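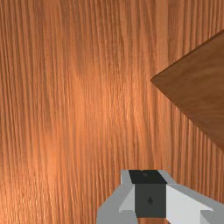

Piret Koppel reckons the Warkus hall floor has never had this many feet on it, and after last night I'm inclined to believe her. The Isville winter dance is back! I went along meaning to stay for an hour (two at most) and got home well after midnight with a blister on each heel and half a poppy seed cake wrapped in a napkin.

For anyone new to the village, the dance stopped when the old heating went, and we'd all more or less given up on it. Then last July Laine Paulauskas started going door to door with a biscuit tin, and by Christmas there was £827 in it, enough for the boiler part and a man to fit it. I put in a fiver and felt very grand.

Tickets were £4 on the door, with soup. 88 of them went, and Laine had to tear up a raffle book when the proper ones ran out. The band was Jimari, who drove over from the coast and played two long sets, mostly polkas, with a few slow ones for those of us who needed to get our breath.

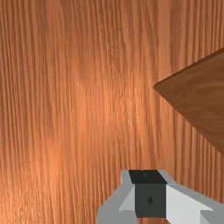

The second set was the better one, I thought. Saulius Vasiliauskas called the steps from a chair at the side and got louder as he went, and by the last reel I was going left when everyone else was going right, which got me a very firm elbow from Austra Dambrauskienė. She has since said sorry. I've told her it was my own fault.

There were a couple of grumbles. The queue for coats was silly, and the car park behind Nasrallah's bakery filled up early, so people ended up on the verge all the way down to the bridge. Līga Grigaitė is asking the school if we can use their yard next time.

And yes, there will be a next time, in July, with the doors open and hopefully no soup. Laine still has the biscuit tin if you'd like to chip in towards the band. The lost property from last night (three scarves, one very nice glove) is on the hook by the hall kitchen.

Feb 4, 2024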